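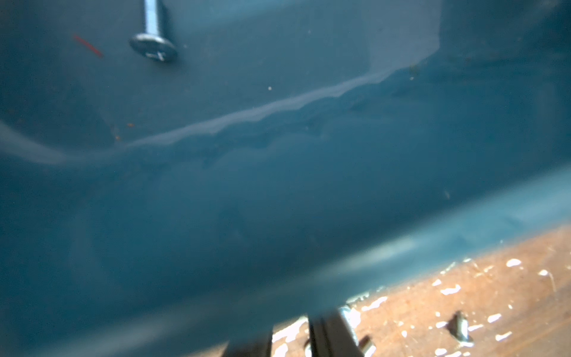
Last edited 20th March by Nektarios Panagiotou (added my follow-up)

# Is one open tray for loose screws really so bad?

**Nektarios Panagiotou**

I keep being told that I need a "system" for small screws, and I would like somebody to convince me. What I have is a plastic tray, teal, with rounded corners. Loose screws go in it when I take something apart, and I pick them out when I put it back together. I have worked like this since January and I can't say it has ruined my life.

The people who object fall into two camps. One camp wants me to buy a case with little compartments. The hardware store in Claltodden has a Vetulby case for 20 dollars, with 14 compartments and a lid that, on the one they let me handle, did not close flat. The other camp wants magnets under everything. I don't trust either of them very much. A case with compartments is only tidy if you put the right thing in the right hole, and if I were the kind of person who did that every time I wouldn't be asking.
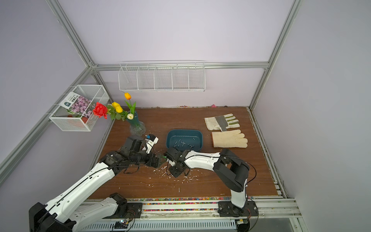 *The tray, with the work gloves to the right of it and one stray screw on the tabletop.*

I will admit to two real problems. The first is strays. A screw ends up on the tabletop, and on a surface with white bits all over it I don't always notice. The second is dirt. Fluff and specks collect in the bottom of the tray and I suspect they travel with the screws into whatever I'm fixing, although I have no proof of that.

So is there a reason to change that isn't just "it looks nicer"? Please don't tell me it will save me time unless you have measured it.

---

**Kourkoulas**

Buy the case. I've had one for years and I always know where everything is. You'll thank me.

> **Nektarios Panagiotou:** Which one, and do the lids close?

> **Kourkoulas:** Don't remember the brand. Mine closes if you press on it.

---

**Murnen**

I'd keep the tray. I'm not sure the question is really about the tray.

If the screws in it are all the same size, there is nothing to sort, and a compartment case gives you many small places to put one kind of thing. I bought one of those and ended up with everything in the biggest compartment and some dead batteries in another. If you have mixed sizes it's a different matter, mostly with machine screws, where two lengths can look alike in your fingers and the long one will happily go into the short one's hole until it pushes on something it shouldn't. For that I use a second small tray, and I write on masking tape which job it belongs to. Four trays is the most I've ever needed at once, and that was my own fault for starting too many repairs.

Strays are a table problem. Brush the table before you tip anything out. A clean surface shows a loose screw right away, and a messy one hides it, whatever container you own. Brush toward you and look through what you swept up before it goes in the trash. Gloves can live somewhere else, too. I have shaken more than one screw out of a cuff.

As for dirt, empty the tray onto a sheet of paper and wipe the plastic with a damp cloth. Let it dry all the way before the screws go back. Look in the recess of each Phillips head too, as grit packed in there can keep the driver from seating. People blame the driver for that.

On magnets I share your doubts. A magnetic dish is fine if you knock things over a lot. They also leave steel screws slightly magnetized, and then every bit of filing dust on the bench sticks to the threads. Whether that matters depends on what you're fixing.

---

**Nektarios Panagiotou** (follow-up)

I'm marking Murnen's as accepted, with reservations. Brushing the table is sensible advice and I resent how cheap it is. I went over the wood with a hand brush and some of the white stuff stayed where it was, so I'd add that brushing has limits on an old tabletop full of scratches. 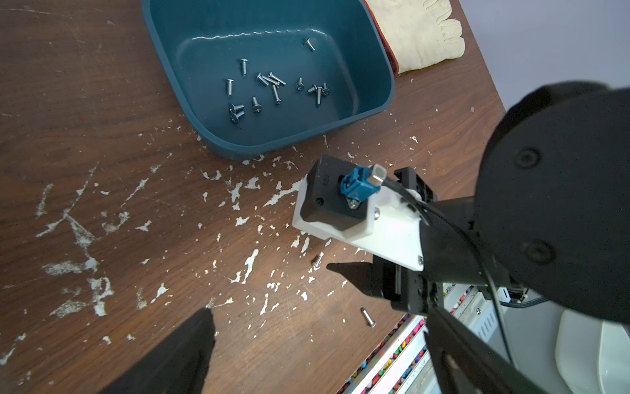 The other thing I'd question is the masking tape. Tape on the outside of a tray falls off mine within a day, maybe because the plastic is dusty. I now write the job on a scrap of paper and drop it in with the screws. Ugly, but the paper is still there when I come back to it.

Still not buying the case. If somebody has one where the lid closes flat without being pressed on, I'm willing to hear about it.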